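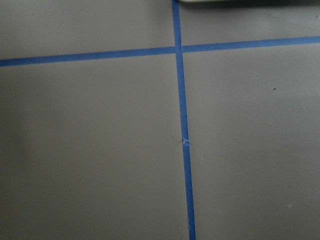

I'd been telling people for weeks that I was going to the Erkden open house, and then I nearly missed it. The bus out to Isberg leaves from the far side of the station now (who moved it?) and I had 2 dollars in change and a phone at 15 percent. Khairul Manurung was already on board, waving at me through the window like a kid on a field trip. We got seats at the back, ate his crackers, and argued the whole way over whether we'd get to see anything move. He said they'd have it all behind glass. I said then I was getting back on the bus.

No glass! The check-in desk was in the lobby of the Simanjuntak building, and they gave us stickers with our names on them and a map that had clearly been photocopied from another photocopy. There were tours leaving in small groups and ours was the one right after lunch, with Hanyu Cai leading it. She talks fast and walks faster. First stop was a room full of motors taken apart on shelves, which I could have stayed in all day, and then a hallway of posters, which I could not. Ismail Mansour from the mechanical side was standing by one of the posters and got me to read all of it anyway by asking what I thought of the second graph. I did not have a thought about the second graph. He was very nice about it.

Then we got to the manipulation lab and I forgot all about my feet hurting.

I think I'd expected a factory cell, you know, yellow fence, car parts. What they had was a long table with brown paper over it and what looked like half of somebody's kitchen on top. Lemon slices on a cutting board. A scoop, folded towels, a tray with "Rabbit" written on it. Hanyu said that was the point, because a factory gives you the same part in the same place forever and a kitchen never does, and they want arms that can cope with a kitchen. The blue tape is marked out so that people can put things back in more or less the same area between runs, and so that when something goes wrong they can say where it went wrong without pointing and saying "there, no, there."

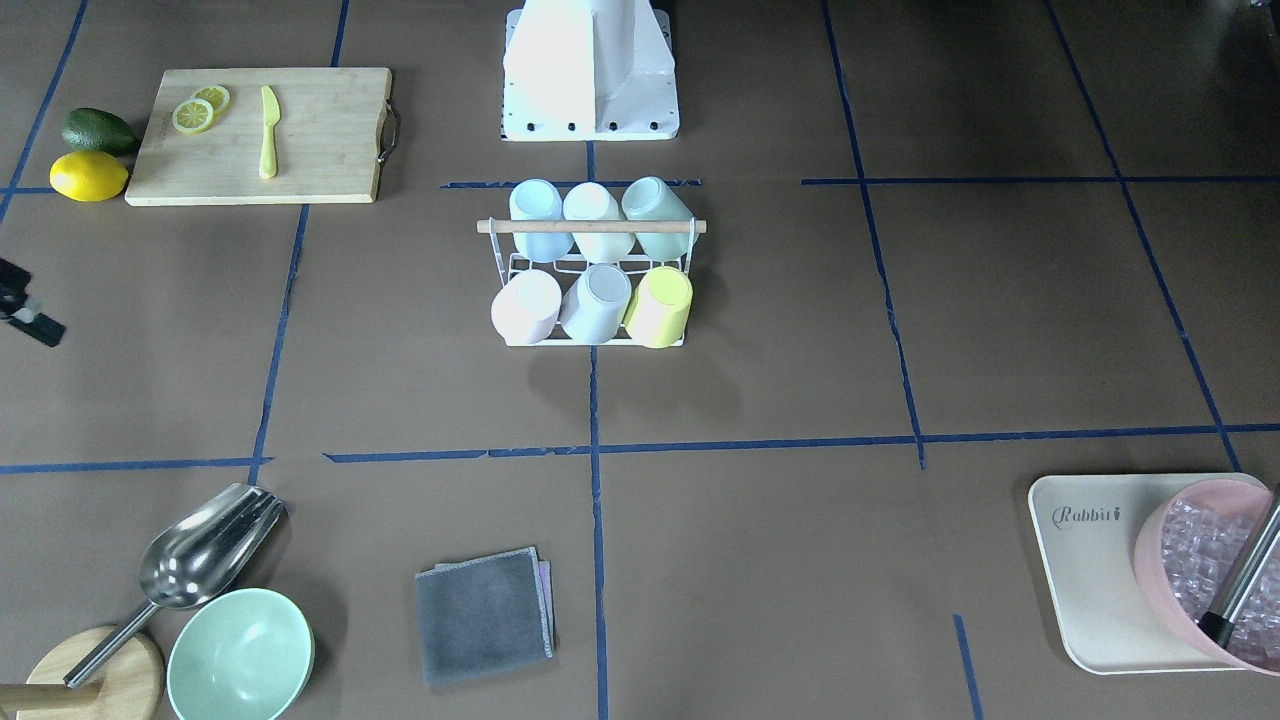 The cup rack was the job for our group. It's a little white wire thing with a wooden bar across it, and the cups are all different pastel colors, pink and mint and yellow and so on. Putting cups on a rack sounds like nothing. I do it every night while thinking about something else! But Gilang Wuisan, who was running the arms, told us the rack had given them more trouble than anything else on the table. The wires are thin, the cups are light enough to get pushed away if you come in a bit wrong, and every one that goes in leaves less room for the next. He said their best afternoon so far was 52 clean placements before one ended up on the floor, and that he'd been at home sick for it.

A man near the front asked why they don't just buy a better rack. Gilang said people ask that at every tour and that he's starting to agree with them.

Then he asked us to step back from the table and we all shuffled up against the wall, and off it went. I'd been ready for noise. There's a bit of a whir and a click when the fingers close, and apart from that you mostly hear the other visitors going "ooh." The motion is slower than you'd think, too. Khairul whispered that his grandmother puts dishes away faster than that, and I told him his grandmother has had more practice.

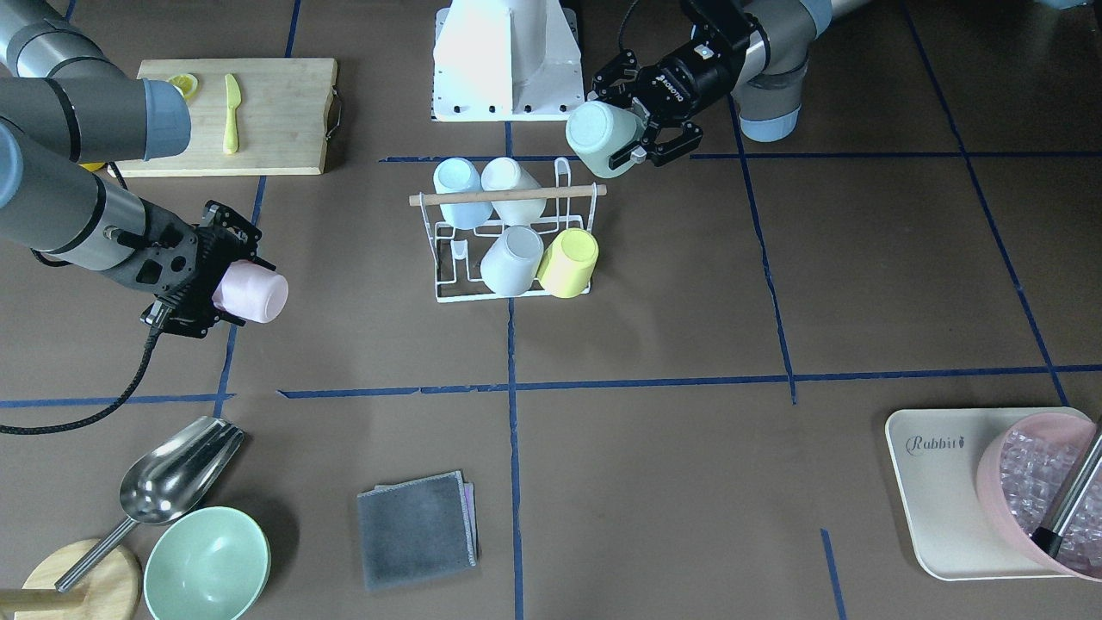
Green cup in one gripper, pink cup in the other, and the rack in between.

What got me is how it goes in at an angle. I'd figured the arm would come straight down from above like the claw game at the arcade, but with the cup lying on its side the whole wrist has to come around first, and there's this long moment where you're sure the elbow is going to hit something. I asked Hanyu if the two arms know about each other. She said yes, they share one picture of where everything is, and there's a space in the middle where only one of them is supposed to go at a time. I wanted to hear more about that and somebody's kid wanted to know if it could make lemonade, and the kid won. (The answer was "not yet." The kid was not impressed.)

We had a question break next. I learned that changing over from one task to another takes them 5 minutes if nobody has moved the rack, and that the towels are the thing they're dreading. Cloth won't hold its shape, so you can't tell the arm what shape to expect. Gilang keeps putting off the towel work and there's apparently a note about it on the whiteboard in somebody else's handwriting.

I also got a good look at the control desk, which I liked nearly as much as the arms. Each arm has its own teach pendant, a chunky light blue tablet with a big red stop button on the side. I asked how often the red button gets hit and Gilang said less than it used to – more when there are visitors.
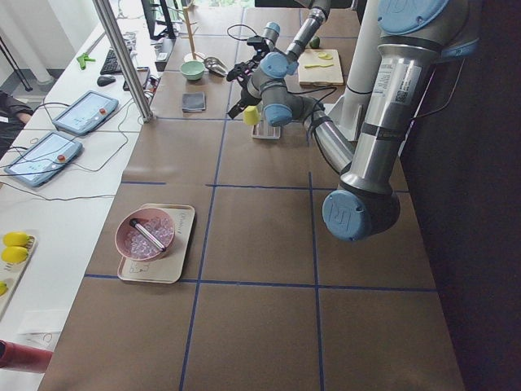 Serkley Robotics Club – Trips and Visits

Sponges are the easy one, by the way. A sponge squashes, so if the gripper closes a little off center it doesn't matter much. Khairul liked this part best because he finally had something to brag about: his gripper at the club can pick up a sponge too! It can't pick up anything else, but still.

We ran over time and Hanyu had to herd us out to make room for the next group, and on the way down I got talking with Jarlath Dunne, who helps run the building's workshop and used to come to our meetings before my time. He says hi to anyone who remembers the old basement. He also says we can come and use their laser cutter in October if we ask in writing and bring our own material, so please, somebody with better spelling than me, write that email.

If you want to go next time, sign up early, because the small groups fill up. Take the after-lunch tour, wear shoes you can stand in, and bring a snack, as the vending machine in the lobby ate my 2 dollars and gave me nothing. Khairul still owes me for the bus home.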